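Workshop > Tools on Test > Grippers and Kits
By Wen-hsiung Tam
October

Protby two-hand gripper kit: tips for working with trays and cloth bags

Last updated: October

The Protby kit is a pair of hand-held grippers, a control box, and software that stores what the two hands did so a robot arm can be taught the same job. It sells for $952, or Jidarora will rent you the set for $75 a week. I rented first and then bought. The tips below come from using it on household jobs: packing bags, filling and emptying trays, putting small things away. They should be useful with other two-finger grippers too.

Set up the table

Pick a table you can reach across without leaning. Mine is 70 centimeters deep, and that's as deep as I would go. If you have to stretch, the far gripper tips forward and the fingers meet the work at a bad angle.

Cover most of the top with something white and flat. A sheet of foam board or heavy paper is fine. Tape it from underneath so that a finger can't catch the edge. Bare wood grain is harder for the software to deal with, and a patterned tablecloth is worse. Leave a little wood showing at the front to rest your wrists on between tries.

Run each cable down and away on its own side. Left cable off to the left, right cable off to the right. Don't let them meet under the table, where your knees will find them. The strap that comes with the kit is too short to go around a sleeve, so I replaced it with a piece of hook-and-loop tape. With the cable held near the elbow, the gripper feels a good deal lighter.

Start with one hard thing and one soft thing

The manual has you begin with wooden blocks. I would skip them. A shallow plastic tray and a cloth drawstring bag will teach you more in an afternoon, and you probably own both. The tray tells you about angle and the bag tells you about grip.

Put the tray to the left and the bag to the right, with a hand's width of clear space between them. Get the hand that has nothing to do out of the way, fingers open, pointing up the table. People tend to let the idle gripper droop, and then it knocks the tray just as the other hand gets going.

Take the bag by an edge, close to where the cord comes out. The cloth is doubled over there and gives the fingers something to hold. In the middle of a panel the fabric slides out or bunches up under the tips. Lower the gripper until the fingers touch the table on either side of the fold, then close slowly.
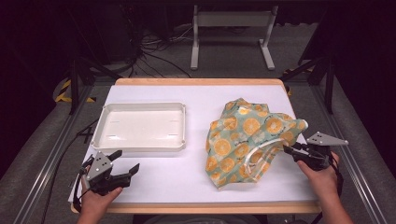

Fung-ping Chu disagrees about going in near the cord. Her advice is to tuck the cord inside the bag before you start, practice on the plain side seam until that goes well, and bring the cord back out as a separate lesson. She says a loose loop gets caught behind the finger often enough to spoil a morning's recordings, and that a thick cotton bag is a kinder choice for a beginner than a thin one.

I have tried it her way since. It does go faster at first. I still prefer to leave the cord where it falls, as the bags in my kitchen drawer all have theirs hanging out and I want the arm to cope with that. If you are renting by the week and want a result to show for it, do what she says.

Cloth

Shake the bag out and drop it before each try. A bag that has been laid down neatly ends up in the same shape every time, and the arm learns that shape and no other.

Printed cloth is fine. I expected trouble with a busy fruit print and didn't get any. The cloth to avoid is white cloth on a white cover. Black felt was poor too, and it leaves lint on the pads.

Close on the fabric, wait a moment, then lift. The wait feels silly, but recordings without it come out with the lift starting before the fingers have shut. Lift straight up a short way before moving sideways.

To open a drawstring bag, hold one side of the mouth down with the left gripper and draw the other side away with the right. Pull across the table. Pulling upward closes the mouth again.

Ironing isn't needed. A bag straight out of the wash with a few creases is easier to pinch than a pressed one.

Trays

A tray with low sides and a flat rim is the easiest kind. Pinch the rim with one finger inside and one outside, and keep the gripper in line with the wall. If you come in at a slant, only the corner of the pad touches and the tray swings around as soon as it leaves the table.

The long side is better than the short end for a single-handed lift of an empty tray. For anything with contents, use both grippers, one at each end. Hsueh's plastic trays have a rim wide enough for this. The thin takeout kind will fold up on you.

Shiny plastic throws back light from a ceiling fixture. Move the lamp before you move the table. A paper shade or a sheet of baking parchment clipped well clear of the bulb softens it enough, provided the bulb is an LED and stays cool. In daylight I work with the blind down.

Slots and holes are worth having at first. They show you which way the tray is turned when you look back through your recordings, which a plain tray does not. Keep small items such as pins and paper clips away from them, though. Something that has slipped into a slot takes tweezers to get out.

To slide a tray, close the gripper partway and push with the outside of one finger, low down, near the middle of the wall. Pushing at a corner only turns it.
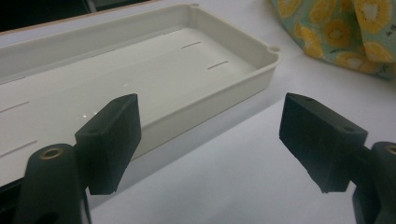 Do the finger pads have to be replaced often?
The maker rates them for 2,000 closes, and mine were still gripping well past that on cloth. Hard plastic edges wear them faster. Change both pads on a gripper together, even if only one looks worn, or the tray will tilt toward the new one.

Cleaning and storage

Wipe the pads with a barely damp cloth and let them dry before the next session. Dish soap leaves a film, and a pad with a film on it will drop a tray rim. Rubbing alcohol dulled mine without doing any other harm I could find.

Blow crumbs and lint out of the joints with a rubber bulb, the sort sold for cleaning lenses. Canned air pushes the dirt farther in.

Store the grippers with the fingers open. The foam insert in the Protby case holds them shut, so I cut mine away with a bread knife. Coil the cables loosely and keep them out of the case altogether, as the lid bends them hard at the plug.

Check the screws every few sessions. Snug is enough. They go into small metal inserts set in plastic, and an insert that starts to turn is a nuisance to fix. The screwdriver in the box is soft, so use a proper one.

How long to work

My hands are good for 70 minutes, with a break in the middle. After that I start rushing the close. A tired recording is worse than no recording, and you will have to go back and delete it anyway. Do the cloth first, while you're fresh, and leave the tray for the second half.

Name the files as you go. The software offers a date and a string of letters, and a week later you won't know which were the bag and which were the tray. I put the object first, then the hand, then a word for what went wrong if something did.

Rent or buy

The rental set comes in the same case with the same software, and the file formats match if you buy later. Jidarora charges for missing pads, so count them when the box arrives. Return shipping is on you.

Kandance makes a cheaper single gripper that some readers have asked about. It closes more smoothly than the Protby and I like the trigger. One hand can't open a drawstring bag, however, or carry a full tray level, and those are the jobs I wanted done. For picking up socks or putting spoons in a drawer it would do.

Things I would change on the Protby: longer cables, a better strap, and a quieter control box. The grips suit a medium hand. Mine are large, and I wrapped the trigger in tennis tape to keep the edge from rubbing. Small hands may have the opposite trouble, reaching the trigger at full opening, so try the rental before you pay for the set.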